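Products > Data Collection > Hand-Held Grippers

Vimurora Pair – hand-held grippers for recording demonstrations

3/14/18 | By the Lundamside product desk

Print this page | E-mail this page

The Vimurora Pair is a set of two hand-held grippers, one for each hand. A person holds them and does an ordinary task at a table, and every movement of the hands and the fingers is recorded. The recordings are then used as examples for a learning system, which later has to do the same task with robot arms. No robot is needed during the recording.

Many of our customers began with remote control of a real arm. It works, but it is slow, and new operators need several days before their movements look natural. With the Pair, most people can record useful examples on the first morning. They feel the object through the handle and correct their grip without thinking about it.

What is in the set

Two grippers, left and right, with black plastic housings. Two metal mounting plates with holes, already bolted on top. Cables for both sides, one recording box, and the Cloststead software for one computer. The head camera is ordered separately under number 3565. The table board is number 2382 and can be ordered alone.

Each gripper stores the opening of the jaws 100 times per second. The recording box keeps left hand, right hand and camera on the same clock, so you do not need to line them up later by hand. Up to 2000 examples can be kept in the box before they must be copied to the computer.

Which tasks are suitable

Customers use the Pair for sorting, packing, folding and placing parts into trays. Soft things are a good first choice – they forgive a grip that is a little too strong, and they change shape in ways that are difficult to program by rule. We suggest to begin with one object and one container, and to move both to a new position after each example. If the container always stands in the same corner, the system will learn the corner.

Please leave enough cable free behind the wrists. A cable that pulls on the hand will change how the operator moves, and this will be in the data.
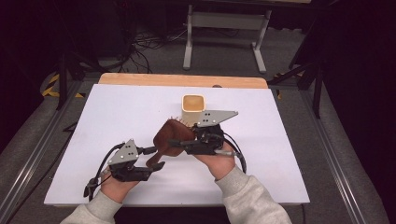

Can two different people record for the same task? They can, and we recommend it, but please enter the operator's name in Cloststead before each session so the examples can be separated again if needed.

Delivery and service

Sets are shipped from our Muriithi warehouse, normally within two weeks. Calibration is done before shipping and should be repeated once a year, or after a gripper has been dropped. Spare finger pads and cables are in stock. For larger orders, or if you need a different mounting plate, please write to us and include a drawing with the hole positions.

Filed under: grippers, demonstration recording, two-hand tasks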